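Okadach open day – who else went?

Forum > Meet-ups and days out > Robots and automation

tinplate_tess
Posted September 3, 2025

Just back from the open day at Okadach and I'm still buzzing! I've only ever seen arms behind a fence at work, doing the same weld all shift, so spending an afternoon on simulated ones with people happy to answer daft questions was a treat. They run every task on screen first, and you could wander between the stations and ask for any view you liked. Two of the ones I saved:
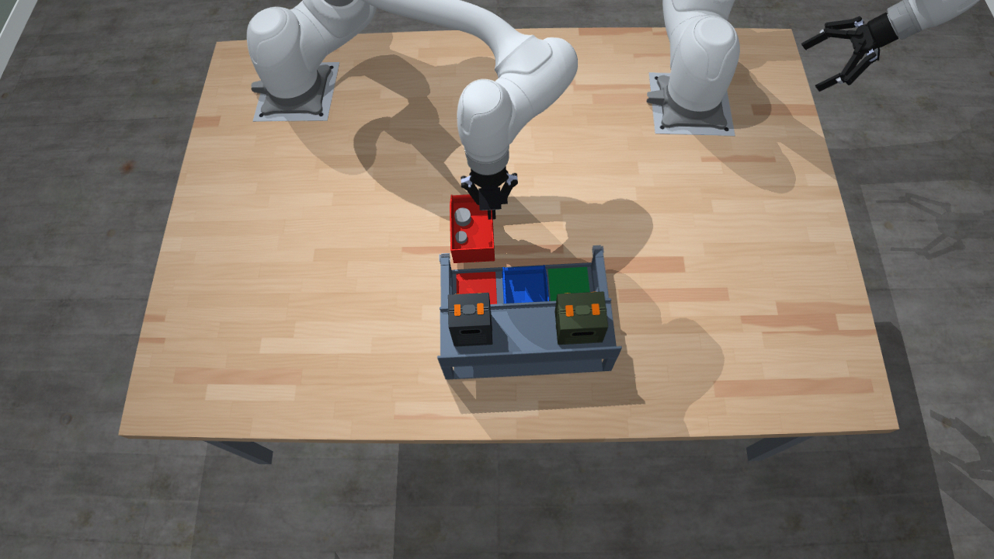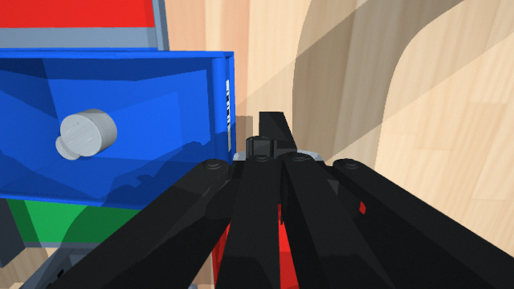

First one: both arms, with the bin and the rack. Second one: close in by the blue drawer.

Mutua Mabula did the talking at our station and he was brilliant. He'd stop the run whenever someone put a hand up, then carry on from the same spot. I stayed for 14 runs (my other half gave up and went to find the tea). Did anyone else make it? I missed the talk on Kemine completely.

gearbox_norm
I was in the morning group. Good day out, but I'll be the grump and say I'd have liked more real metal. You can make anything look smooth in a simulator. Show me an arm dealing with a drawer that sticks.

tinplate_tess
Fair point, and somebody in our group asked him much the same. He said the drawer is the bit they argue over most in the office. Make it slide too easily and you learn nothing, make it too stiff and the whole cabinet gets dragged over the table.

Perrin56
I don't agree with Norm here. I went to the Dikau demo in February, all real kit, and we stood behind a rope for most of it while they reset things between goes. Saw maybe 6 tries all afternoon. I'd much sooner watch plenty of runs, and have somebody tell me why one went wrong, than watch a few with a lot of standing about.

gearbox_norm
Were we at the same Dikau demo? The resetting was the best part! You got to see how much fiddling goes into it.

Perrin56
Well, we'll have to differ on that one – my feet were killing me.

mossy_lane
Couldn't go, so thanks for putting these up. I like the little cases on the rack, orange latches and all. Can the grippers undo latches like that or are the cases just for picking up?

tinplate_tess
I asked that! Not yet, he said. For now a case counts as one lump that gets lifted and put down, and latches are on the wish list. The handles looked fiddly enough to me.

mossy_lane
Shame, but I can see why. And the gripper with the drawer, was it going for the knob? Looks a fair way off it in your picture.

tinplate_tess
It's well to the right of the knob there, yes. I saved so many views that I couldn't tell you which run that one came from, sorry. I just liked being able to get in that close. You'd never get your head there with a real arm moving.

solange_p
Hello all, Solange Pruvost here, I was on the front desk. So pleased you enjoyed it! Norm, your comment has been passed on, and you aren't the only one who wrote it on a card. The talk on Kemine will be given again for anyone who missed it, and I'll put the details in this thread once the room is booked. We had around 56 people through the door and only five chairs at each station, so more seating next time as well.

gearbox_norm
Thank you Solange, that's decent of you. Put me down for the talk. And I'll say this for the simulator, the shadows on that table are lovely.

ratchet_jo
Did anybody get to the Ndung'u station by the stairs? The queue was too long for me both times I tried.

Perrin56
I did, right at the end. Worth the wait, but they were packing up so I only got a few minutes. I'll type up my notes tonight and start a new thread for it.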